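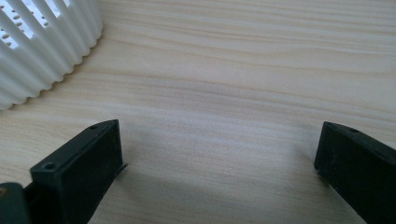
Pale wood grain on a tabletop.

Towns should stop charging late fees at the library. Quezada still does, and last year the fees brought in $386. The letters sent to collect them cost more than $500.
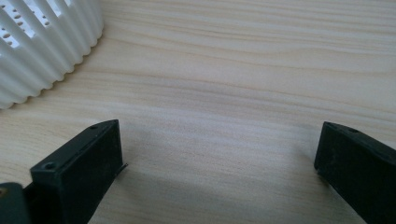
White ribbed object on the table.

I paid mine in March. A neighbor owed $2 and stayed away until her card expired. Grostari dropped its fees and people brought old books back. Quezada should do the same at its next budget vote.
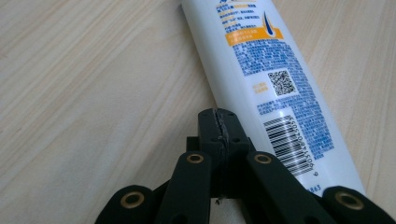 What about books that never come back? Bill for the book after 69 days, and cancel the bill if it turns up.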